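Marora Tangram Notes
Tray puzzles, seven pieces, version 4
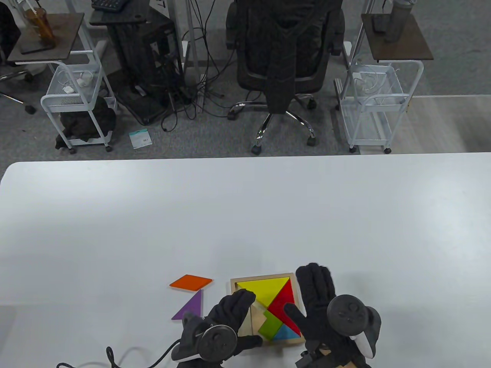 Does every tangram tray use the same seven shapes?
Most do. The standard set has two large triangles, one medium triangle, two small triangles, one square and one parallelogram. Colours vary between makers, so these notes record shape and size first and colour second.

Contents

README.txt — this file
pieces.csv — one row per piece, with shape, size class and colour
layouts.csv — 357 ways of laying pieces out, in or out of the tray
sources.txt — who entered what, and from which set

Piece fields

piece_id: short code, unique within a set
shape: triangle, square or parallelogram
size_class: large, medium or small; left blank for the square and the parallelogram
colour: plain colour word (red, yellow, light blue). Trade names for paints are not used.
flip: yes or no. Only the parallelogram needs this. It has no mirror symmetry, so turning it over gives a different outline.

Layout fields

layout_id: number
target: square, or the name of the figure
placed: piece codes in the order they go in
loose: piece codes still on the table
rotation: in steps of 45 degrees, clockwise, from the position given in pieces.csv

Geometry

If the finished square has an area of 16 units, each large triangle is 4, the medium triangle, square and parallelogram are 2 each, and each small triangle is 1. Rows that do not add up to 16 across placed and loose are rejected by the check script.

The square figure has a single solution, apart from turning or mirroring the whole. Layouts that differ only in that way share one layout_id. Ewan Drummond merged 87 such rows before this version.

Known problems

Light blue and light green were entered inconsistently in the Cidley rows. Use piece_id there and ignore colour.
Medium triangles in the Skunier set were first logged as large. Fixed in pieces.csv, not yet in the comments column.
Some 100 rows have no order for placed. The codes are listed alphabetically and should not be read as a sequence.

Changes

September 28, 2019 — flip field added, duplicate squares merged, area check made compulsory.
Planned for October: animal figures from Jessie Shearer's list, once Ottar Wallin has checked the outlines.

Corrections go to Haris Živković, with the layout_id in the subject line.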